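Farkano – progress report to Brandarura, software work package
1/22/19
Written by Hường Phùng, with notes from Toàn Phan

Sorry this is short, the test build goes out tonight and I'm writing between runs.

Where we are

Perception and planning both moved on. Control less so. The cleaning-task stack (wipe, rinse, wring, wipe again) now runs end to end in the simulator without anybody restarting a node by hand, which was the main promise for this period. On the real arm – wipe only, flat surfaces only. Details further down.

The dataset of human demonstrations is at 1,136 labelled segments. Labels are per action: reach, wipe, dip, wring, put down, plus "other", which is too big still and needs splitting. Toàn has redone the ones from August where wipe and reach were muddled up. Took longer than planned, worth it, the segmenter stopped guessing at the start of every wipe.

Perception

Surface model first. Door faces are the hard case. Plain, pale, nearly no texture, so the depth estimate drifts and the plane fit tips over with it. Typical of what the model gets from a head camera at a door, handle side, cloth in the right hand and the left hand up near the lever:

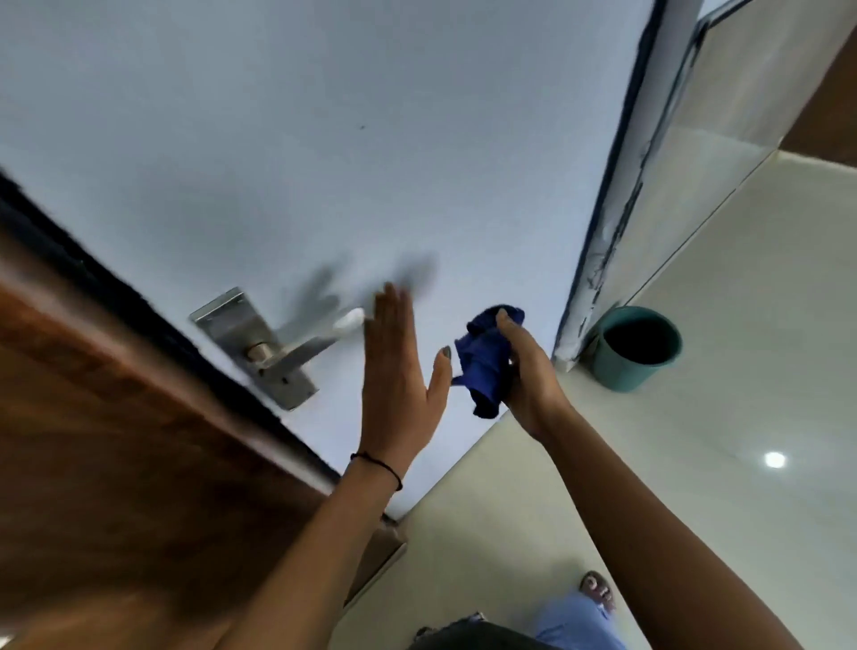 Surface model, what changed

Old version fitted one plane to everything pale. Door and frame came out as one surface, and the planner then happily drew a stroke across the gap between the two. New version takes the edges first (wood edge, dark strip, frame) and only fits inside them. Much better. Also the handle is now kept as an obstacle with its own margin instead of a bump on the plane.

Hand shadows are still a nuisance. A soft shadow on white paint gets picked up as a dirty patch, and the planner wants to go and wipe it. We mask anything that moves with the hand, works when the hand moves, doesn't when it is held still. Open ticket.

Scuff detection on the frames is OK. Dark marks on white is the easy end of the job and we don't want to oversell it.

Reflections: ceiling lights on glossy tile were being read as holes in the floor. Fixed by a filter on the depth confidence, a bit crude. Fluton (our planning library) no longer routes round them.

Planning

Fluton now takes a task as a list of steps with conditions, so "wipe until clean or until the cloth needs rinsing". The second condition is a timer for now. We wanted it to come from perception but cloth state is difficult to see, and the timer is honest about what it is.

Replanning after an interruption is down to 3 seconds on the lab machine. It was long enough before that people gave up and pressed reset. The remaning time is nearly all collision checking round the bucket or basin, whichever is used.

Control

Stroke following on flat surfaces is fine. Pressure is steady in the middle of a stroke and too high at the ends, we know why (the handover between the position and force controllers) and the fix is written, not merged. Wants a second pair of eyes.

Corners not started. Will slip to next period, see below.

Two-handed work

Most of the questions at the last call were about this so a bit more on it. Wringing is the step where both hands matter at once, and where the tracker loses the most. The cloth hides fingers, fingers hide the cloth, and the rim of the basin sits behind the whole lot. We had been tracking each hand on its own and joining them up later. Now it is one joint model, with the cloth as a link between the hands. On the held-out wringing segments it keeps both hands for the full action in 69 per cent of cases. Not good enough to drive an arm from, good enough to label with, and that alone saves us days.

Dark cloth is worse than light, the folds vanish. Being close to the feet doesn't help either, the segmenter sometimes took a sandal strap for cloth edge untill we added feet as a class of their own.
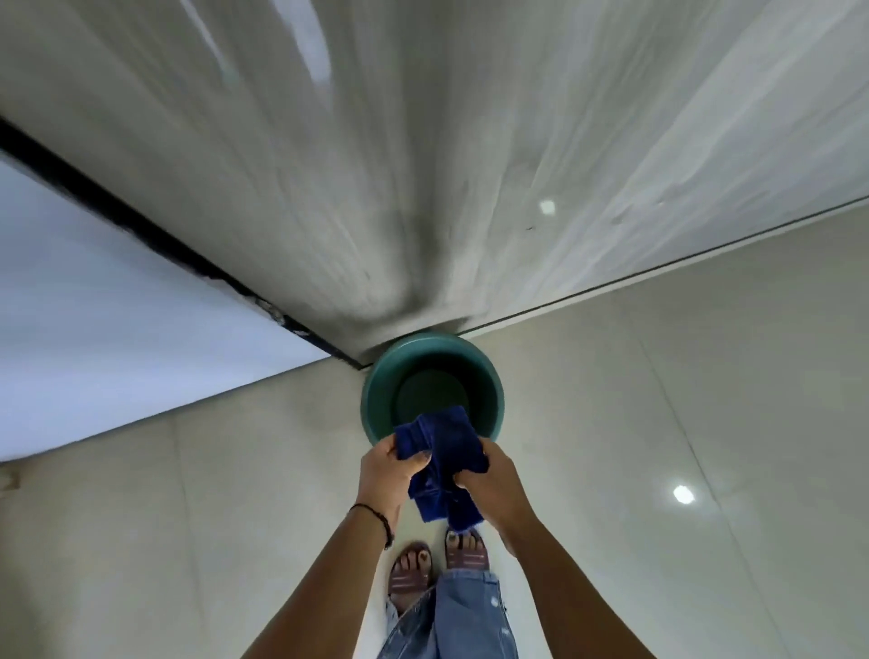
Echevarría has been through the wringing results and doubts that the joint model is the right road. If the cloth is the link, then every time the cloth is lost you lose both hands together, where the old tracker would only have dropped one. I would like to see the failures split by cause before any more work goes on top of this.

Fair point. Toàn is doing that split now, and the old tracker stays in the build as a fallback so we can run the two side by side on the same segments.

Slipped or changed

Corners – moved to next period.
Pressure fix – written, waiting on review.
Cloth state from perception – not started, timer stays.
Replay tool – done early, the labelling team already use it daily.

What we need from you

A yes or no on the extra storage, current disk is nearly full and we're deleting raw recordings we would sooner keep. Also a date for the review call, any morning suits us.

Next report will have the failure split and the first corner results, if the arm is free.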